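Section 7: Oiling and Looking After Your Plotis Wood Top

I've had my own Plotis top for a few years now and I've made most of the mistakes already, so this section is longer than the one for the legs. Sorry! If you only read one bit, read the caution about rags.

Before you start

You'll need the bottle of Skolletus oil from the hardware bag, two or three lint-free cloths (old T-shirts are great), a sheet of fine sandpaper and a pair of gloves. Pick a day when you can leave the windows open. I did mine in November once and it took forever to dry.

First coat

1. Clear the top and wipe it with a barely damp cloth. Let it dry all the way.

2. Sand lightly, always along the grain. You're only knocking down the fuzz, so go easy — two passes is plenty.

3. Vacuum up the dust, then wipe again with a dry cloth.

4. Pour a small puddle of oil in the middle and spread it out toward the edges. Less than you think! You can always add more.

5. Wait 20 minutes, then wipe off everything that hasn't soaked in. If the surface feels sticky, you left too much on, so keep wiping.

6. Leave it overnight and do the second coat the same way, skipping the sanding.

Note: Do the underside too, at least once. I skipped mine and it cupped a little the first winter.

Strips in a top like this come in different shades, and the darker ones sometimes look dry sooner than the pale ones. I used to dab extra oil on just those and ended up with shiny patches. Now I do the whole surface every time, even when only one corner looks thirsty. 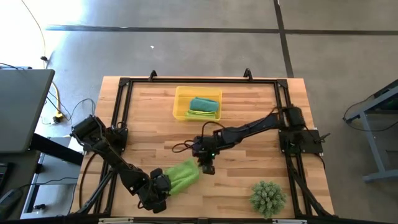 How often you re-oil depends on what you use the top for. A desk can go most of a year. A kitchen counter or a busy workbench wants it more often, and the water test will tell you when: put a few drops on the surface, and if they sink in and leave a dark spot, get the oil out.

CAUTION: Oily rags can heat up and catch fire by themselves. Don't ball them up and don't toss them in the trash. Lay them flat outdoors, away from anything that burns, until they're stiff and dry.

Stains and dents

1. For a water ring, sand the spot lightly, then feather outward so you don't leave a dip.

2. For a small dent, lay a damp cloth over it and touch it with a warm iron for a few seconds. Check, and repeat if you need to.

3. Re-oil the whole top when you're done.

Note: Please don't use bleach or a scouring pad. The Godbridge wax sold for our older tops won't go on evenly over this oil either, so save it for those.

Clamps and anything you screw down are covered in Section 8.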